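Gripper comparison, household tasks – progress report to Delaunay
Prepared by Arif Osman, with input from Maxence Rey

Short one this time, full tables come with the June-to-date spreadsheet. Sorry for the fragments, writing between sessions.

Where we are. Two finger types still in the running out of the original 4. The Privness soft fingers are out, tips split on the second day and the spares had the same seam. The three-jaw is out too, fine on jars and hopeless on anything flat. That leaves the padded parallel hand-held unit and the Erari parallel, same nominal opening, different pad and different trigger feel.

Tasks. Five as agreed in the plan: plates into rack, jar to shelf, bag open, sponge wipe, wet cloth. First four are done for both candidates. Wet cloth is the one still going and its the one we expected to be slow. Cloth folds, slides, catches on itself. Operators keep re-grasping and every re-grasp has to be marked by hand in the log.

Grip force logging works on the padded unit. On the Erari it drops out when the cable is bent near the handle. Maxence has re-soldered one, second one waiting on a connector.
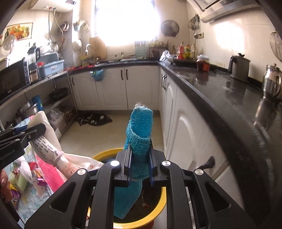 Lolirdale, Sun 23 August

Kitchen site, wet cloth task. Mesh scrubbing cloth taken at the middle and held over the basin, which stays on the floor for all runs so the reach is the same for everybody. Blue pads on both fingers. Mid-cloth grasp is now the default in the protocol. Corner grasp gave us too many drops in the early runs and we stopped scoring it, old numbers kept in a separate tab.

Total so far 58 runs logged on this task, both candidates together. Not enough to call it. Impression only – the padded unit holds better once the cloth is twisted, the Erari is quicker to close and operators like it more for the first grab. Would not put either of those in a slide yet.

Problems:

Wide lens. Good coverage of the room, but the counter edges bend a lot and the labeling people have trouble judging distance near the sides. Trying a calibration pass before the next batch. If it doesnt help we ask for a narrower lens, cost is small.

Window light. Late morning the far end of the kitchen blows out. Moving wet cloth sessions to the afternoon, and locking exposure at the start of each run.

Operator fatigue. Holding the tool out over a basin is hard on the wrist. Breaks now fixed in the schedule, so fewer runs per session than the plan said. We would rather keep the breaks and take the extra days.

Budget. On plan except for pads. We are going through them faster than quoted and need a second order before the end of the phase. Arif will send the amount seperately.

Next: finish wet cloth on both units, repeat the jar task with the re-soldered Erari, then the write-up with one recommendation. Need a yes or no from you on the pad order first, and on whether the second kitchen is still wanted. If yes we have to book it now.

A.O.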